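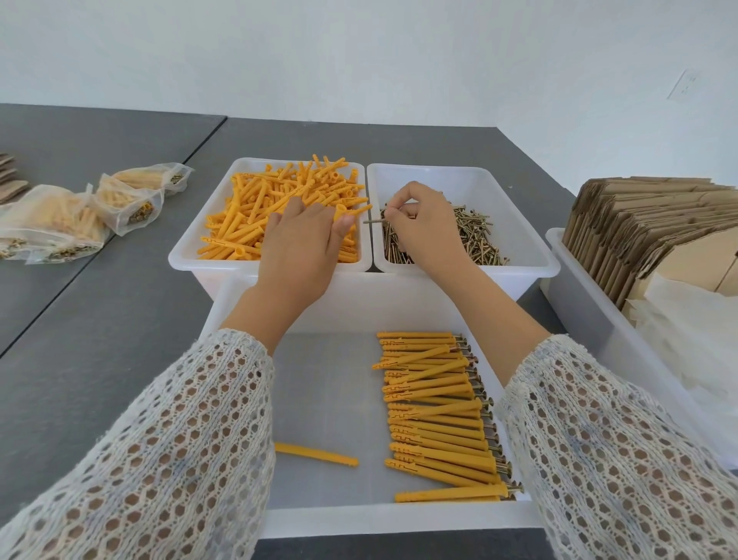
Picking screws and wall anchors by hand at a Lodby packing table, one of the tasks recorded for the Driltura trial.

Lodby to publish full results of hand-demonstration trial, including the failures

January 13, 2021 – Lodby, a contract packer of hardware kits, said it has started recording its own packing work as training material for a two-armed robot, and that it will publish what comes of it whether or not the robot ever packs a sellable bag.

The task is a dull one. A worker takes a yellow plastic anchor in one hand and a gold-colored screw in the other, starts the screw in the collar end, and lays the finished set in a tray with the heads lined up. Sets are then bagged and boxed. Most people get the hang of it in a morning. Lodby has been told by three equipment sellers in as many years that a robot can learn it just as fast by watching, and has yet to see one do so outside a sales room.

"We have sat through a lot of videos," said Zamfira Stanciu, operations manager at Lodby. "They are always short, and the parts are always lying neatly apart from each other. Ours come in a heap. I want to know what happens with the heap."

The trial, named Driltura, compares two ways of showing the robot the work. In the first, packers do the job with their own hands while a camera records from head height, and software from the engineering firm Binari tries to turn the hand movements into arm movements. In the second, an operator sits at a pair of control handles and drives the robot's arms through the same steps by remote control.

Each way has its problems. Recording hands is quick and hardly slows the packer down, but fingers can do things a two-jaw gripper can't, such as rolling a screw around to face the right way before it leaves the bin. Fingers also hide the part they are holding at just the moment the software most needs to see it. Remote control gives the robot movements it can repeat, at a painful pace. In early tests, an operator at the handles needed 90 seconds to make one set, and dropped the anchor more often than not.

So far the trial has logged 389 usable recordings by hand and 100 by remote control. The plan calls for 1,000 in total before any training results are shared. Binari had first suggested that far fewer would do. Lodby asked for that claim in writing and did not get it.

"I would be careful with anyone who gives you a number up front," said Yasir Siddiqui, who leads the work at Binari. "A person starting a screw in a plug is feeling for it. Our recordings have no touch in them at all. It may be that pictures are enough. I have my doubts, and so does Zamfira, and we agreed to write them down before we began."

Those written doubts will be part of the final report. They cover tangled screws, anchors that sit crooked in the hand, and the translucent bins, whose pale walls the software has at times mistaken for part of the table. The report will also list every recording that was thrown out and why.

Maksymiv, which supplies the robot arms, has agreed that Lodby may publish test results without its approval. It has asked to see them a week early to correct technical errors – Lodby will print any comments it makes in full.

Packers are recorded only if they sign up, and may have their recordings deleted at any point in the trial. Lodby has made no decision to buy the robot and has set no target for replacing hand packing. Stanciu said the present line will run as it does now for the length of the trial.

"If it can fill a tray on its own, with nobody reaching in to help, I'll say so in public," she said. "If it can't, I'll say that too, and I'd like the next seller who calls us to have read it."

Results are due in June. Recordings will be available to outside researchers on written request to Lodby, once packers have had a chance to review them.

About Lodby
Lodby counts, bags and boxes small hardware for store brands and furniture makers.

About Binari
Binari builds software for robot handling of small parts.

Press contact: Zamfira Stanciu, Lodby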